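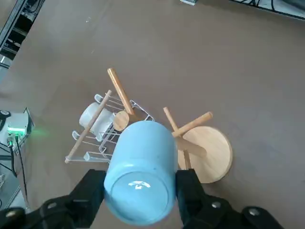

Light blue mug, bottom side up.

Equipment > Raffle and Draw > Ticket Drums > Trustach 487

Trustach 487 Tabletop Raffle Drum

Page updated 6 May 2021 by Adhiambo Odera

The Trustach 487 is a hand-cranked drum for raffles, door prizes and club draws. It sits on a table and is turned by one person. The barrel is clear acrylic, so people in the room can watch the tickets move while the handle goes around. The stand is painted steel and comes in black or dark green.

The drum holds 1042 standard single tickets, unfolded. If your tickets are folded once, plan on almost 400. You can get more in than that, but the tickets pack together at the bottom and the drum stops mixing them. For bigger draws, use the Trustach floor drum, which takes 2326 unfolded tickets and has its own wheels.

Three fixed paddles run the length of the barrel on the inside. They lift the tickets and drop them again on each turn. Ten slow turns mix better than thirty fast ones. When the drum spins quickly the tickets are pressed against the wall and stay where they are.

The door is wide enough for an adult hand and forearm. It closes with a sliding latch, and the latch takes a small padlock (not included). Groups that sell tickets over several days usually want the padlock. Check the door is latched before you turn the handle.

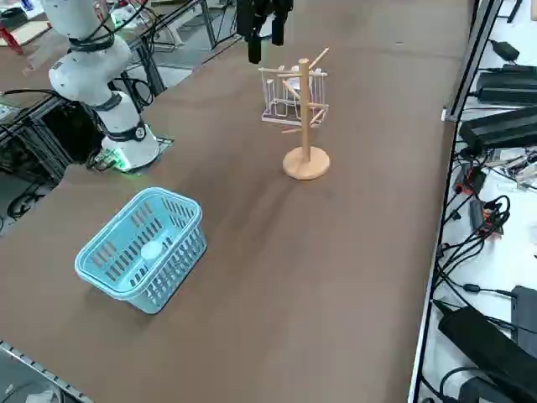
The drum stands on four rubber feet and should go on a flat, steady table that does not rock. The handle is on the right side and swings out past the stand, and it comes down close to table height on each turn. Clear that side before the draw. Anything tall, such as the wooden mug tree on the brown tabletop, will catch the handle if it is left within reach of it. If the draw is run by a left-handed person, the handle can be moved to the other side with the hex key in the box. Moving it means undoing one bolt and pulling out the shaft pin.

In the box
Drum barrel with door and latch
Stand in two halves, with bolts
Crank handle and shaft pin
Hex key
Instruction sheet

Assembly takes one person and no extra tools. Bolt the two halves of the stand together loosely, drop the barrel onto the bearings, then tighten. If you tighten first, the bearings may not line up and the barrel will drag.

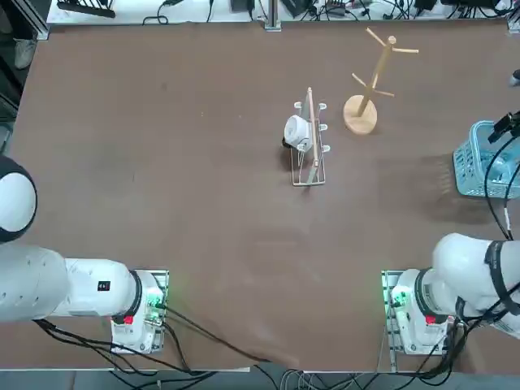

Brown tabletop from above, with white robot arms at the near edge.

Cleaning

Use a soft cloth and warm water with a little dish soap. Do not use window cleaner or alcohol — both will cloud the acrylic. Paper dust builds up along the paddles and can be brushed out with a dry paintbrush. The bearings are sealed and do not need oil.

Spare parts

Latches, handles and feet are kept in stock. Replacement barrels are made to order by Osholm and take longer, so ask before August if you need one for a fall event. Barrels from the older Trustach drum with the round door do not fit this stand.

Rules on raffles differ by state and sometimes by county. Some require a license, and some say who may draw the ticket. Check with your local office before you sell any tickets. We supply the equipment only and can't advise on permits.

For orders and parts, ask for Rosimeire Pacheco at the sales desk. Rental drums are handled by Ka-ming Kao.

© 2021 Mallthorpe Draw Supplies | Contact us | Back to top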